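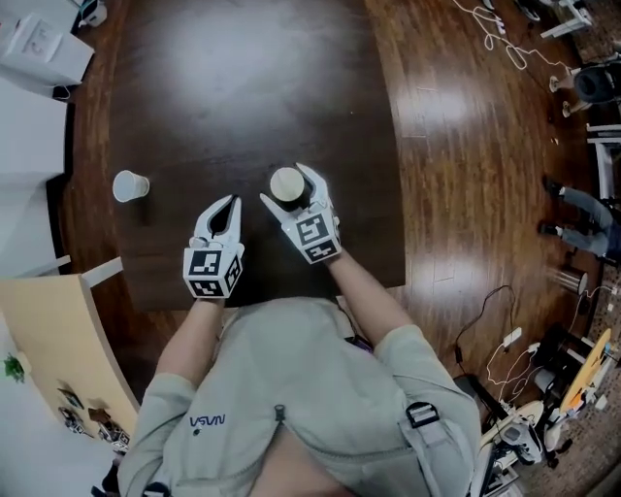

Two paper cups and a dark wooden table.

The Night Bus

Stelios Politis was fifty-eight when he taught himself to write software, and he did it because of the 11:40 bus.

The 11:40 was supposed to leave Tovov Square and climb the hill to Bakmont, where he lived over a shoe repair shop. Some nights it came at 11:40. Some nights it came at five past midnight with its lights blazing and a driver who waved like a man on a parade float, and some nights it just didn't come, and Stelios walked home up the hill in his kitchen clogs, getting madder and madder until he reached the bend by the water tower, where you can see the whole valley lit up and it's very hard to stay mad.

The city published the timetable. It also published, on a page so deep in its website that you needed eleven clicks to get there (he wrote them down on the back of a menu), the real positions of every bus, refreshed twice a minute. Anybody could have it! It came as a gray wall of numbers with no map and no explanation, and Stelios stared at it on his niece's old laptop for most of a week before he found the 11:40 in there, a tiny pair of coordinates creeping along Mill Street like an ant.

He yelled so loud that the shoe repair man hit the ceiling with a broom.

After that there was no stopping him. He borrowed a programming book from the library, a wonderful fat one with coffee rings on the cover, and he read it on his breaks, propped against the flour bin. He learned about loops from it. Loops! You told the machine to do a thing once and it did the thing until morning, which was more than he could say for the dishwasher. He learned to save the numbers and to line them up against the timetable, and by the end of June he had a little page that said, in large green letters, where the 11:40 was. By the end of July it said where all of them were, and how late, and which routes had been late the most.

He called it Grudutell. That was what his grandmother used to shout out the window when she wanted to know where everybody had got to. It wasn't a word in any language, as far as the family knew, but it carried for three streets.

The first night, it had one visitor, and the visitor was him. The second night it had two, and he spent his whole shift wondering who the other one could be. (It was his niece, checking whether he'd broken her laptop.) Then the pastry cook put the address up on the board by the staff door, and a nurse who came in for soup copied it down, and she took it back to the hospital, where apparently the entire night shift had been guessing at buses for years.

On 8/18/21, at ten in the evening, he looked at the counter on his page and it said 1775.

"Is that a year?" said the pastry cook.

"It's people," said Stelios. "It's people today!"

They both looked at it. While they were looking, it went up by one, and then it went up again, and the pastry cook put down her rolling pin and hugged him, flour and all.

The letter came a week later. It was from the transit office, with the city seal at the top, and he carried it around in his apron through the whole lunch rush without opening it. He was sure that they wanted him to stop. He had prepared a speech about it, a really good one, with a part about public money and a part about the clogs.

They didn't want him to stop. They wanted him to come in on his day off and talk to them.

The transit office was on the top floor of the Wiriya Building, in a long room with windows that didn't open. Six people were waiting for him, and on the wall behind them, as big as a bedsheet, was his page. His own green letters! Someone had even left it on the 11:40. It was two in the afternoon, so the page said what he had made it say when there was nothing to report: NOT YET, GO HAVE A COFFEE.

"We like that bit," said a woman in a yellow cardigan. She ran the night routes. She had been trying for a long time, she said, to show people upstairs that the night buses were worse than the day ones, and every report she wrote came out at 300 pages, and every one of them went in a drawer. Then her son had sent her his link.

"I printed your late list," she said. "It fit on one sheet. I taped it to the elevator door."

"In the elevator?"

"On the outside. So they'd have to stand there and read it."

Stelios liked her enormously.

They asked him how he'd done it, and he told them, and it took a long while because he kept getting excited and going back to put in things he'd left out. He told them about the loops. He told them about the stop on Mill Street that the city's own map had put in the river, and a young man at the end of the table said "oh no" very quietly and wrote something down. When they asked what it cost to run, he said 200 a year, and the young man asked if he meant 200 thousand, and Stelios laughed until he had to borrow a handkerchief.

They wanted to put it on the screens at the stops. They would pay him a little for it, and his name would be at the bottom, and he could keep the green. There were over 300 stops with screens, said the woman in the cardigan, and at the moment most of them showed the timetable, and the timetable, between the two of them, was a work of imagination.

He said yes before she got to the end. Then he said he had one condition, and the six of them sat up straight.

"The coffee line stays in," he said.

He worked late that night, a party of fourteen and all of them wanting the fish. It was raining when he got out to Tovov Square. The shelter still had its old screen, with the old timetable on it, perfectly sure of itself. A girl with a cello on her back was standing there, holding her phone up in front of her face, and the light on her chin was green.

"Four minutes," she told him. "It's at the bakery."

"I know!" said Stelios. "I know it is!"

And they stood and watched the corner together until it came.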